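La clé du 81

À la mort de sa tante, Jonalyn hérita d'un appartement à Cuketmont, au 81 de la rue Bellini. Le notaire lui remit la clé et une poêle noire. 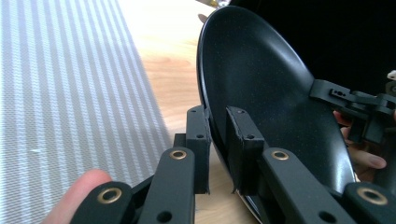

Par Tiziana Cirillo
Avril 2025

Elle prit le car le lendemain. La serrure résista, puis céda. Dans le tiroir du buffet, elle trouva plus de 101 lettres, toutes postées de Rornach, aucune ouverte.

Elle s'assit et décacheta la première. « Je t'attends encore », disait-elle. Jonalyn chercha l'heure du prochain car pour Rornach.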